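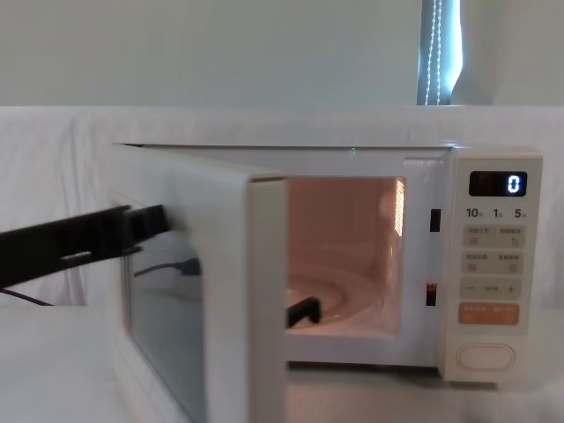 The kitchen showroom at Clernik held its open day in September, and I went mostly to find out whether a small microwave can be worth the fuss on the flyer. "Rethink reheating," it said. I reheat soup. I wasn't sure how much thinking there was left to do.

Arwel Kemeys took our group around. He likes a white oven on a pale table, and I'll grant him that it looks clean under showroom lights. My own table has never looked like that. With the door open the inside glows a peachy pink, which would flatter any leftovers, and the ridged glass turntable is the same sort I have been scrubbing for years.

He spent a long time on the controls. My complaint is that the labels are in Chinese, so a first-time visitor who doesn't read it is left with the numerals, the little icons and the plus and minus signs. Arwel says you learn the buttons in 5 minutes. Maybe. I asked what a guest is supposed to do at midnight and he moved on to the next question.
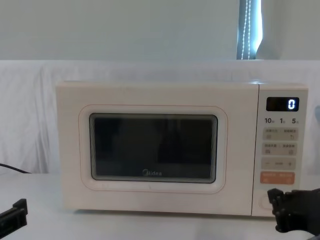 The Midea on the table, door shut. The orange button is the one your eye goes to.

I do like the rounded corners, and the thin reddish-orange line around the door panel is a nice touch. The dark window I like less. With the door closed I could make out very little through it, and I want to see my soup before it climbs out of the bowl.

The Druner and Omari rooms were upstairs, with a 28-minute wait, so I skipped both. Coffee was free. Parking was 9 dollars, and the flyer left that out.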